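Workshop Members Build a Household Robot: An Interview with Nadja Brunner
January 27, 2025

The Plodport shared workshop has supported member projects in woodworking, electronics and small machinery for 17 years. Few of those projects have required a bed. Nadja Brunner, who leads the build known as Rekonley, met with the newsletter to discuss the humanoid her group is teaching to handle laundry and bedding.

Ms. Brunner explained that the work began last May with a single arm bolted to a bench. "We had an arm that could pick up a block and put it down again," she said. "It was reliable, and after a month it was dull. Cloth was the obvious next step, and cloth is much harder."

The group now has 8 members, most of whom attend on evenings and weekends. Ms. Brunner is responsible for the arms and wiring. Software is handled by a separate team, which gave its control program the name Grokach. Members have set aside a corner of the workshop as a bedroom, with carpet on the floor and lighting under the bed.

"People ask why we do not use a table," Ms. Brunner said. "A table is flat and hard, and it is the right height. A mattress gives when you push on it. If the robot is going to work in a house, it should learn on something soft."
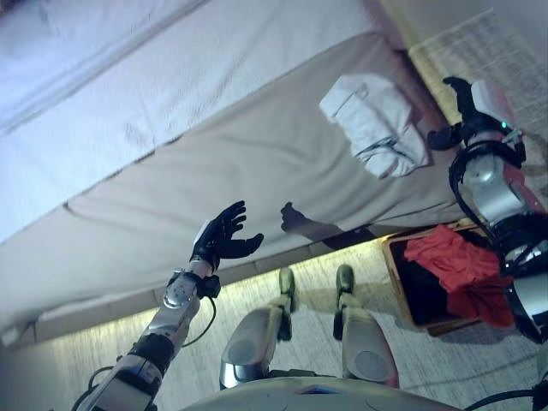
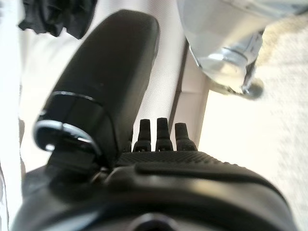
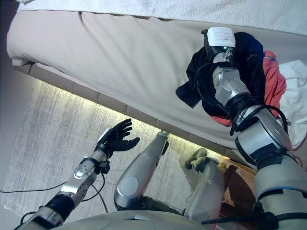
The Rekonley humanoid at work in the bedroom corner.

Asked about the greatest difficulty to date, Ms. Brunner named the cables. The first set was tied too tightly and pulled on the wrist connectors whenever an arm was fully extended. The group rewired both arms over 2 weekends and left more slack. "It looks untidy, and I would like it to look better," she said. "But we have not lost a connector since."

The second difficulty is deciding when a task is finished. A towel can be folded in many acceptable ways, and members did not agree on which of them should count. The group settled the matter with a written standard - one page, posted by the door - that defines a fold by its corners and its height. Ms. Brunner described the discussion that produced it as longer than any on motors or batteries.

Funding has come from member dues and a small parts allowance from Martinelli, a local supplier. Ms. Brunner noted that the allowance covers replacement fingers and fasteners but not joints, which the group buys secondhand and rebuilds.

Work planned for the spring includes softer finger pads and a quieter fan for the power supply. Members who wish to assist should have completed the workshop's electrical safety course. Build sessions are listed on the calendar at the front desk, and Ms. Brunner asks that visitors remain behind the floor tape while the arms are powered.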